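Welgate Denim Folding Notes
24 November 2023 - posted by the Welgate laundry desk

We use cookies to remember your settings. OK / Manage

# README

Hi! I keep these notes on jeans and how they get folded, 85 entries so far, and version 3 is the first one I'm not embarrassed to share. Plain text, one entry per garment.

## What's in it

- Spread out: jeans laid out flat on green cloth. My favorite starting point. 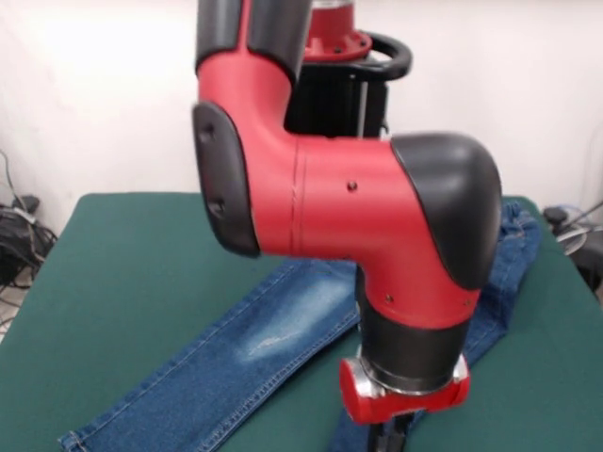 - Bunched: one leg out to the left, the seat in a lump. I log the orange-tan stitching too, it's so handy for finding a hem in all that blue!

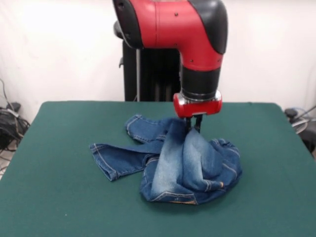
Zieliński wrote in to ask for waist sizes as well, saying a fold that suits a small pair looks silly on a big one. Fair point - I'll add them in May.

## Known gaps

Entry 62 just says "denim", and I still go back and forth on jackets (they pile up so much like jeans).

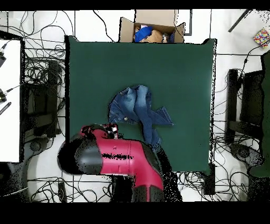

Sleeves need their own column, and so do metal buttons. Send fixes any time!

Related
- Rukalmont towel list
- Prorau sock pairs, README
- Sorting darks by seam color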